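How to keep a white tabletop clean and without yellow spots

White tables look very nice in the shop, but at home they show everything. I have had one for many years in our flat in Lirside, first as a dining table and now as a work table, and I want to share what I learned with it.

Wipe it every evening with a soft cloth and warm water. For 1000 ml of water I take one teaspoon of dish soap, not more. Too much soap leaves a thin film, and on this film the dust sits very well. After the soap I go over it with clean water and then with a dry towel.

For tea and coffee rings I use baking soda. Mix it with a little water until it is like toothpaste, put it on the ring and wait ten minutes. Do not rub hard. If the ring is still there, repeat the same thing the next day. 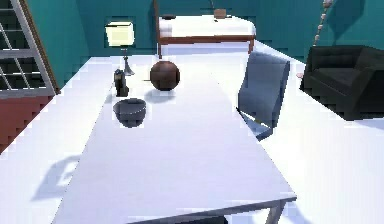

Ballpoint ink is more difficult. Put a little rubbing alcohol on a cotton pad and press it on the line, then lift. Please try it first on the underside, because some tops become dull from alcohol. My neighbor in Omby lost the shine on a piece as big as a plate.

Bowls and vases can scratch when you push them. I glue small felt circles under them. A bag with 154 pieces was enough for the whole apartment, and I still have many. In April I change the ones which became flat or dirty.

The yellow color comes mostly from sun. If your table stands at the window, turn it two times in a year, so both ends get the same light. A thin curtain also helps.

Do not use the rough side of the sponge, and no scouring powder. I made this mistake in the first month and the matte place is still visible when the lamp is on.

Next time I will write about table legs which are not stable on an old floor.

Updated 26 October 2025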